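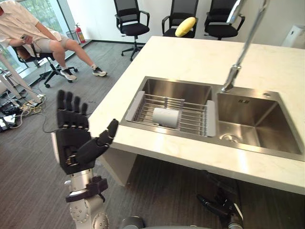

The Long Road Back to Drolach

Fourteen years after it went off air, the harbour drama that half the country watched with its tea on its lap is being made again, and the people of Broltport have plenty to say about it

by Agnes Haugen
Jul 15, 2026

If you were the sort of household that had to have the washing-up done by nine because Drolach was on, you will understand why I said yes to this piece before my editor had finished her sentence. My mother wouldn't answer the telephone during it. My aunt would, but only so that she could tell whoever it was to ring back.

For anyone too young (and there are more of you every year, bless you), Drolach ran for 138 episodes and followed a family of ferry owners who could not be in a room together without somebody being cut out of a will. It was filmed in Broltport, a small town with a very steep high street and a wind that got into every outdoor scene. Viewers used to write in to complain that they couldn't hear the weddings.

Now Granström, the production company behind the spy serial Jillis, has bought the rights and is making a new run of five episodes, with filming due to start in November. The company won't talk about money. What it will say is that each episode costs more than a whole year of the old programme did, and having seen the old programme again lately, with its one police car and its very tired lifeboat, I can well believe it.

I spent a few days in the town at the start of the summer, and I can report that the bakery still sells the currant buns that the old ferryman was forever eating on the quay. The woman behind the counter told me she'd been an extra in the storm episode as a girl and had been paid in soup. She has put her name down again and is hoping for a line this time, even a short one. So many people turned up to the open casting day that the queue went down the hill, past the chapel and on to the slipway, and Granström ended up taking the names of 434 of them. It needs up to 500 for the big funeral in the last episode, so cousins from along the coast are being rung.

Whose funeral it is, I wasn't allowed to know. I did try. I tried over lunch, and again on the walk back to the station, and got nowhere.

Not everybody is pleased, of course. There are people who feel the story ended properly the first time, with the ferry going out and the lights on the quay coming on one by one, and I have a good deal of sympathy with them. I cried at that ending and I'd be sorry to see it unpicked. Others worry about parking. The harbour car park will be shut for much of the filming, and the notice about it has been written on so heavily that you can hardly make out the dates.

Still, the scripts I was shown (two of them, with the names blacked out) are good. They're slower than I expected and they're funny, with proper long quarrels in kitchens, and the ferry office is back with its dreadful green door. The writers have left the wind in, too. One page simply says that she shouts something from the boat and he doesn't catch it.

Granström hasn't settled on a date for the first episode. The bakery is taking orders for buns anyway.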